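Category: Support > Power Tiers > Feed and Twist Faults

Ticket status: Closed
Product: Vilell battery rebar tier, straight handle
Spool: Poveck 16-gauge annealed, layer wound
Opened: 4/4/21

Reported problem: Tool feeds wire, forms the loop, then stops before the twist is finished. The motor cuts out and the error light comes on. Clearing the jam by hand gives a few good ties and then the fault comes back. Two other tiers of the same model on the same deck show no fault. Battery swapped twice, no change.

Entry 1. Asked the customer to remove the spool and run the tool empty. The twist hook turned a full cycle every time. This rules out the motor and most of the drive train. Asked for the wire diameter at three points on the spool, and for the tie count since the last cleaning. Customer gave the count as about 900 and said the jaw had not been opened up since February.

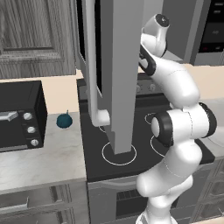 Same thing on our end with a Poveck spool. Ours would quit halfway through the twist on double mats only, and single crossings were fine. We turned the torque dial down from 7 to 4 and it got through a shift, but the ties were loose enough to slide by hand. Has anyone checked whether the spool brake is the cause?

Entry 2. The torque dial should not be used to clear this fault. A lower setting ends the twist early, so the error light stays off while the tie stays slack. Return the dial to 7 for double mats. The point on the spool brake is worth following up. If the brake pad drags, the feed motor pulls the wire short, the loop closes small, and the hook grabs it with too little tail. The controller reads that as an overload.

Brake check, tool off and battery out:
1. Open the spool cover and pull wire by hand. It should come off with light, even drag.
2. Turn the spool one full revolution and feel for a tight spot.
3. Look at the pad for wire dust or coating residue.
4. Check that the spool hub sits flat against the shoulder.

Customer reported a tight spot once per revolution and a hub that rocked slightly on the shaft.
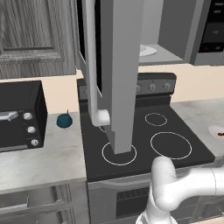

Posted by: Tool Support Desk, Aasen Fastening Supply

Entry 3. The rocking hub points to the adapter ring. Poveck spools have a wider bore and need the gray ring. The black ring is for Gelard spools and leaves play on a Poveck hub. Customer confirmed that the black ring was fitted. It had probably been moved over when the site changed wire.

Replacement ring sent, along with a brake pad. Instructions were to fit both, clean the jaw and cutter with a dry brush, and make 10 test ties on scrap bar before going back to the deck. No oil on the feed rollers. Oil on the wire causes slip and gives nearly the same symptom. 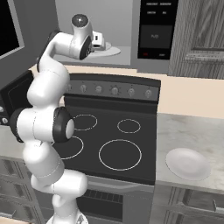
Test ties came back good at setting 7, on both single and double crossings. Customer sent a short length of the old wire as well — diameter was within range and the anneal was normal, so the spool is not at fault and no credit was issued.

Open item: the ring color is not printed on the Poveck carton. Passed to purchasing with a request for a label. Until then, counter staff should ask which tool the spool is for and put the gray ring in the bag.

Related faults: Wire not cut clean; Feed rollers slipping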